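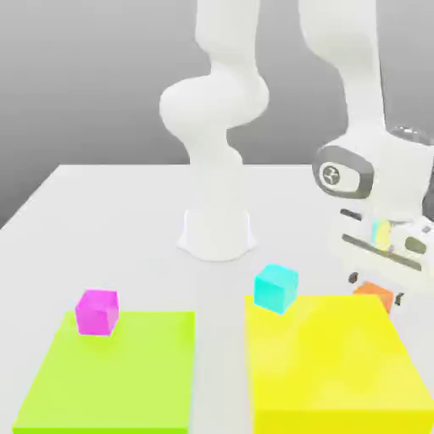

The night train to Hustitz had only one good window, and Levente Fekete got it! He had run the whole length of the platform at Fakville with a suitcase in one hand and a jar of his aunt's plum jam in the other, and now he sat with his forehead almost on the glass, grinning at the dark.

He was going to hear the bells. All his life he had read about them – the big one, Lengyel, cast from melted plowshares, and the little one next to it that rang a half step flat and had never been fixed, thank goodness. He had a recording of them at home, so scratched that you heard more scratch than bell, and he loved every second of it.

"First time?" asked the woman across from him. She was peeling an orange in one long curl.

"First time! Is it true you feel it in your teeth?"

"In your knees," she said. "The teeth come later, on the stairs. There are 182 of them. Stairs, I mean."

He laughed so loudly that a man farther down the car turned over in his seat. The woman gave him half the orange. He opened the jam, and since neither of them had a spoon they dipped the orange into the jar, and it was wonderful, sour and sweet and dripping down his wrist.

She told him that her father had rung Lengyel every Wednesday evening in August, for the swimmers, so they would know to come in from the lake. One summer the rope snapped and he went up and pushed the bell with his feet, lying on his back on the beam. The swimmers heard it late and came home with blue lips, and her mother wrapped them all in tablecloths from the Griltico, the café on the square.

"With his feet!" said Levente.

"He had very big feet."

Outside, the dark was thinning. A hill came up, then a row of poplars, then water, flat and pink, going on much longer than he had expected. He wiped the glass with his sleeve.

"Open it," said the woman. "Go on, it sticks, you have to hit the corner."

He hit the corner. The window dropped, cold air rushed in, and far off across the lake something enormous began to hum.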